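Sudport Paper Amnesty: Frequently Asked Questions

Bring us your paperwork. We will help you decide what to keep, and we will look away politely while you do it.
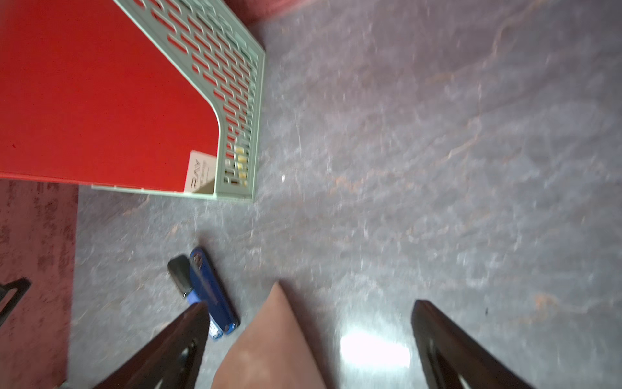 What is the Paper Amnesty?
A drop-in session at the Subramaniam Rooms, held every month except August, when even we have somewhere better to be. You bring the pile from the kitchen worktop. We supply a table, a shredder, a kettle and a mild sense of occasion.

Do I have to book?
Only if you have more than 3 boxes. Anything less, just turn up between 2 and 5 in the afternoon. The last half hour is busy with people who have been sitting in their cars, building up to it.

What does it cost?
£2, which covers tea. Shredding is free up to 100 sheets. After that we ask for another pound, mostly as a comment on your character.

How long should I keep bank statements?
It depends on your tax affairs, and we are not accountants. If you are self-employed, check the current rules before shredding anything. If you have statements from a bank that no longer exists, we think you can probably make your peace with it.

What about instruction manuals?
Keep the ones for things you still own. You would be amazed how much of an average box is the manual for a toaster that left the house 15 years ago.

Will you read my letters?
No. Darmawan Osman, who runs the sorting table, can turn a page face down faster than most people can blush.

Can I bring somebody else's papers?
With their permission, yes. "He'll never notice" is not permission. Executors are welcome, and we can set you up at the quiet table by the window.

Which filing system do you recommend?
Whichever one you will still be using in October. Volitz, the stationery shop downstairs, will happily sell you dividers in nine shades. Four headings will do most homes: house, money, health, car. A fifth, "miscellaneous", is how you ended up here.

The shredder has stopped. Was it me?
Did you feed it a staple? Then yes. The shredder is called Flarkolero, after the name on its side, and it needs a rest between batches. Please don't push.

Can I have something back after it has been shredded?
You can have all of it back. We'll find you a bag.

Is there parking?
Two spaces behind the building — one of them is usually a skip.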